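Heltcombe Repair and Lending Library
Progress report to the Ocampo Fund
August 29, 2025

Summary

The lending library opened to members in the spring and has kept to its planned hours since then, apart from one week when the heating engineer needed the building. Membership is ahead of the target in our application. Spending is on budget except for shelving. The repair sessions have been slower to get going, and we set out below what we are doing about them.

Membership and loans

We agreed a first-year target of 25 household members and now have 29. Most live within walking distance of the Clisirberg estate. The things most often borrowed are the carpet cleaner, the hedge trimmer and the two folding ladders. The sewing machines go out less than we expected, partly because people are not sure how to thread them. We have put a printed guide in each case and will see if that helps.

Late returns have been a nuisance more than a real problem. We send a text message the day before an item is due. The pressure washer was away for over 5 weeks in total because one member had moved house and forgotten it. It came back in good order and no charge was made.

Room layout

The move into the larger room is complete. Returns are now checked at the table and small items are kept apart from the large ones, which was a condition of the second payment.

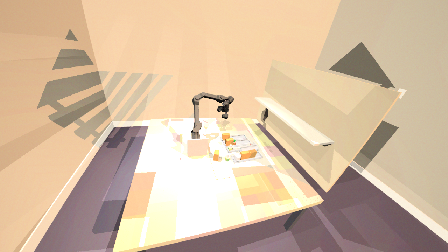

Yi-an Ma wrote to us in reply to the members' survey that the new arrangement was easier to use, but that the opening hours still did not suit anyone working shifts, and asked if we could try one late evening a month. Four other replies made the same point. We will run a late opening in October and report the numbers to you afterwards.

Repair sessions

We planned a session every fortnight and have managed one a month. The difficulty is finding people who are qualified to test electrical goods. Soon-im Seo has now passed the testing course paid for from your grant – the fee was slightly lower than quoted – and a second person is booked on to it. Until then we accept only hand tools, clothing, bicycles and small furniture for repair.

Lamps and toasters are what people most want mended, so we have had to turn some visitors away. We keep their details and will write to them when testing starts.

Spending

Shelving cost more than planned because the first supplier, Tralitz, withdrew the range we had chosen. The extra was met from the printing budget, as agreed with you by email. Insurance has been renewed at the same price. Receipts are attached separately.

Next period

Fortnightly repair sessions, if the second tester passes
A late opening in October
A replacement hose for the carpet cleaner
A decision on whether to keep all the sewing machines

We would like to carry the unspent training money into the next period and ask for your agreement to this.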